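Wisari Field Collection Guidelines: Frequently Asked Questions
Last revised Friday, May 15, 2020
Maintained by Cremilda Aguiar, Collection Standards

Who do these guidelines apply to?
Anyone who records with a hand-held gripper for Wisari, including operators contracted through Moncrieff. Fixed-arm work is covered by a separate document and is not discussed on this page.

Do I need to repeat the orientation if I already did it in April?
No, unless you have changed gripper type. Operators moving from the Turex body to the Okside body must repeat the handling section only.

How long may a single session run?
80 minutes, including setup. Breaks count toward the limit. A session that is interrupted for more than a few minutes is closed and a new one is opened under a new session number.

What is the minimum for an accepted batch?
A batch is submitted at 500 episodes. Of these, 60 are pulled for manual review. If the review fails, the whole batch goes back to the site lead with notes.

Can I reset objects to the same position every time?
No. Vary the start position between episodes and stay within reach of the task area. Identical resets are grounds for rejection.

What are the rules on faces?
Faces must be obscured before files leave the site machine. This applies to operators as well as to bystanders. Consent forms do not replace this step. Report any missed face to Collection Standards with the episode number, and do not forward the clip.

Does the room have to be cleared before recording?

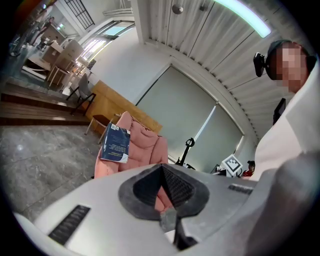

Clearance rules cover the floor and the operator's path; furniture and stored goods may stay. Walk the path once before the first episode and confirm that there is nothing on it to trip over. Level changes need the most attention, because an operator watching the gripper is not watching the floor. Dark brown steps next to a gray tiled floor, with a gray chair standing near their edge, should be entered on the site sheet as a level change, and the chair should be moved back before work starts. Cardboard boxes in a raised area beyond the steps can remain where they are if no task takes the operator there.

Are books, labels and packaging allowed in view?
Yes, if they carry no personal data. Shipping labels with a name or address must be removed or covered. Library and stock barcodes are acceptable.

How should window light be handled?
Note the state of the blinds on the site sheet at the start of the session and leave them alone until it ends. If daylight changes sharply, finish the current episode and add a comment.

What is the file naming limit?
Session numbers run to 2,048 per site. A site that reaches the limit requests a new site code. Do not restart the count under the old code.

Who approves exceptions?
Collection Standards, in writing, before the session. Exceptions are valid for one site and one session.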